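Hand-held gripper pairs: setup and care FAQ

These answers cover the paired grippers used at the Hartley site. For anything missing, ask Lai-ching Wei or Hervé Barbier.

What should I check before picking up a pair?
Check that both finger linkages open and close without sticking. Look at the marker faces as well. A scratched or lifting face needs replacing before the pair goes out, and a fingerprint can be wiped off with a dry lens cloth.

How should I hold them?
One in each hand, in front of the body, with the marker cubes turned outwards. Let the cables hang down beside you and keep them out of the jaws. If a cable pulls when you reach forward, stop and re-route it. 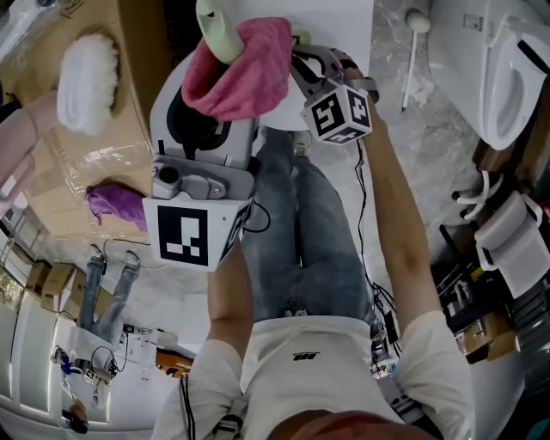 Both grippers held out in front, with a pink cloth in the jaws of one.

Can I work with soft cloths?
Yes, but microfibre sheds. Open the jaws fully after each cloth task and pick out any lint from the pivots with tweezers – never compressed air, which drives it further in.

What about pushing a cloth into an opening?
Go in slowly and keep the finger tips clear of any rubber collar. Most of our torn finger pads came from people twisting the jaws against a rim. Let go of the cloth before you pull back.

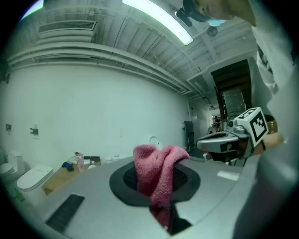
Pink knitted cloth going into the black-ringed opening, marker cube to the right.

How often are the pads changed?
Every 205 logged runs, or sooner if the surface looks shiny. Spare pads are in the Skandby drawer, in bags of 10. Write the run number on the bag when you take one.

Tracking drops out when I turn my wrist. Is the gripper faulty?
Probably not. Check the cube screws first, then run the calibration again. If it still drops out after three tries, put a red tag on the gripper and leave it for Édgar Inga.

Can I swap the left and right grippers?
No. Each is calibrated to its own side, and swapping them means a full recalibration of the pair.

Where do I report a damaged cable?
On the fault sheet, under code 865. Coil the cable loosely and leave it attached.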